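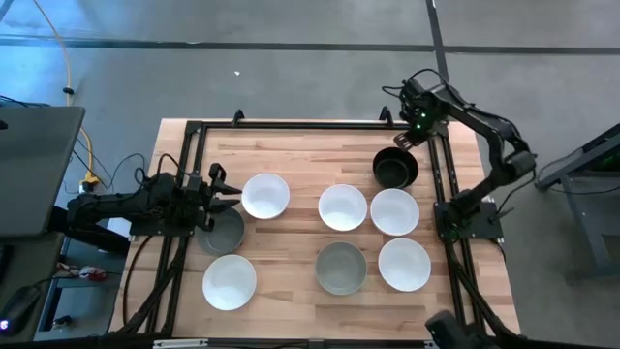
Is worktop oil worth paying for, or is it all the same stuff?

Nithin Nair
Posted in Kitchens and Worktops

We had a butcher-block worktop put in when we moved to Prurton and the fitter left us a leaflet saying we must use Darnetti oil, four coats to start with and then one every month for ever. It costs £67 a tin. I've looked at the back of the tin and it says "natural oils" and very little else. The Brunet one in the hardware shop is a fraction of that and says much the same.

The leaflet also says the guarantee is void if we use anything else, but when I rang to ask what the guarantee covers, the woman read me a list of things it doesn't. Staining, no. Warping, no. Marks near the sink, no. So what am I protecting? Has anyone used the cheap stuff for a few years and regretted it? The bit behind the taps has started going grey already, if that matters.

Grultisum
600 posts

I doubt you'd tell them apart once they're on. Most of these are linseed or tung oil with something added to make it dry faster. Ask both firms for the safety data sheet, which will tell you more than the label does. If one of them won't send it I'd draw my own conclusions.

I've used Brunet on mine for 7 years. It looks fine. It also looked fine the year I forgot to do it at all, so take that how you like. Once a month is silly after the first few coats. Drip some water on it — if it beads, leave it alone. If it soaks in and goes dark, oil it.

Grey behind the taps is water sitting there. Let it dry out for a few days, sand along the grain with 120 then 180, and put on two or three thin coats. Wipe off everything that hasn't soaked in after twenty minutes or it goes tacky and you'll be picking fluff out of it until July. Check the sealant round the taps as well, as no oil will cope with a leak.

Lay the rags out flat outdoors to dry before you bin them. Screwed up in a heap they can heat up and catch fire, and that part isn't sales talk.

marg_in_the_kitchen
1,252 posts

Just use olive oil, we always did. Never had a guarantee on anything and never missed it.

Grultisum
600 posts

Please don't, it never sets and it can go rancid. Ours stank by the Sunday after.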